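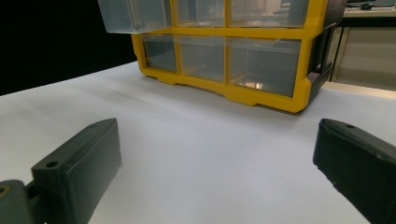 Cajoneras de plástico para tornillería: ¿merecen la pena?

Drustard
Busco algo para ordenar tornillos M3, tacos y arandelas. He visto las típicas de marco amarillo y cajones transparentes y me tientan por el precio. ¿Alguien las usa a diario?
Enviado el 2019-10-08

lurnar_58
Tengo dos desde julio. Para tornillo pequeño, bien. El plástico de los cajones es fino y si los llenas de tacos metálicos se comban y cuesta sacarlos. Lo que pesa, abajo.

Batista
No las recomiendo. Los cajones no tienen tope, tiras un poco de más y acaba todo en el suelo. Me pasó con casi 83 arandelas distintas y las estuve separando una tarde entera. Desde entonces, maletín con tapa.

lurnar_58
Las mías sí llevan tope, una pestaña detrás. Depende del modelo. Hay que levantar un poco el cajón para sacarlo del todo.

jodamitz
Yo estoy con Batista a medias. El maletín es mejor si te mueves de sitio, pero en un banco fijo la cajonera gana: abres un cajón, coges y cierras. Mira si trae separadores — sin ellos se mezclan las medidas.

Drustard
¿Se puede colgar en la pared?

jodamitz
La mía sí, con 4 tornillos. Cargada no me fiaría en pladur.

Batista
Y etiquétalos por delante. Que sean transparentes no sirve para distinguir un M3 de un M4.

lurnar_58
En eso de acuerdo. Cinta blanca y rotulador.

Drustard
Gracias. Pillo una para el banco y ya veré lo del maletín.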